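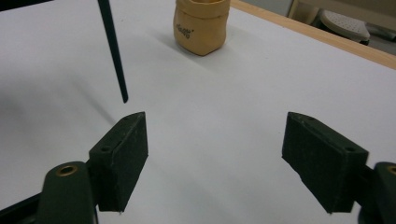
Hindlow Rovers Football Club

Hindlow Rovers is a semi-professional football (soccer) club based in the market town of Hindlow. Nicknamed the Weavers. Home colors maroon shirts, white shorts, maroon socks. The club plays at Nerkine Road, which it has used for all but two seasons of its existence. Best known for its youth section and for a long cup run under manager Remigiusz Kaczmarczyk.

History

Formed by workers from the Hindlow weaving sheds who wanted a winter game to go with their cricket. The first matches were friendlies against church and school sides, played on a sloping field behind the sheds. League football came a few years later, when the club joined the Flurncombe and District League. Finished bottom in the first season, then third, then champions.

The early club folded for a time when the sheds closed and most of the squad moved away for work. It was restarted by former players under the same name. Some older match records were lost in the move between grounds, so appearance and goal totals from before the restart are incomplete and differ from one source to another.

After the restart Rovers spent 18 seasons in the district league without promotion, twice missing out on goal difference. The nearest miss came on the final day of a season, when a late equalizer at Flurncombe Town sent the home side up instead. Relations between the two clubs have been sour ever since.

Kaczmarczyk era

Kaczmarczyk joined as a player, a left-sided defender, and became player-manager after a run of 5 straight defeats. He stopped playing the next November with a knee injury and stayed on as manager only. Moved the team from a flat 4-4-2 to three at the back and put several under-19 players straight into the first team. Rovers won promotion in his second full season, going unbeaten at home.

The cup run followed. Rovers came through four qualifying rounds, two of them on penalties, and beat two sides from higher divisions before losing 2-1 away after extra time. It remains the furthest the club has gone in any national competion. Prize money from the run paid for the floodlights and for resurfacing the lower end of the pitch, which used to flood.

Kaczmarczyk left for a coaching job abroad and came back after two years as director of youth football. He has held the post since.

Ground

Nerkine Road has one covered stand with 400 seats along the west touchline. The rest is open standing. The east side is narrow – the fence sits close to the line – and away teams often complain about throw-ins there. The pitch slopes slightly toward the town end. Rovers traditionally choose to kick uphill in the first half if they win the toss.

The two seasons away from Nerkine Road were spent sharing with Flurncombe Town while the old wooden stand was pulled down and the present one built. Attendances dropped sharply in that time, and recovered in the first season back.

Youth section

The club runs boys' and girls' teams from under-8 up to under-19. Training is on the school fields next to the ground. More than 27 youth players have gone on to sign professional contracts, most of them midfielders. Best known is the winger Yoon, who came through from the under-10s, made his senior debut while still at school and was sold before the end of that season. The sell-on clause in the deal later brought in the largest fee the club has recieved.

Women's team

Set up as a section of the youth club, then made a full senior side. Plays in the regional second tier. Home games at Nerkine Road when the men are away, otherwise on the school fields. Won the county cup once, beating Flurncombe Town Ladies 3-0 in the final.

Rivalries

Main rivals are Flurncombe Town. The holiday fixture between the two draws the biggest crowd of the season at either ground. A lesser rivalry with Nerkine Athletic faded after Athletic dropped out of the league.

Colors and crest

The crest shows a shuttle over three wavy lines, for the river. Maroon was picked in the first season to match a set of shirts bought secondhand. Away kit is usually pale yellow – one season in green and black stripes was unpopular and not repeated.

Honors

District league champions, twice
District league runners-up, four times
County cup winners (women), once
Youth league champions, under-16 and under-19

See also

Flurncombe Town F.C.
Nerkine Athletic F.C.
Flurncombe and District League

Page last edited 11 June 2026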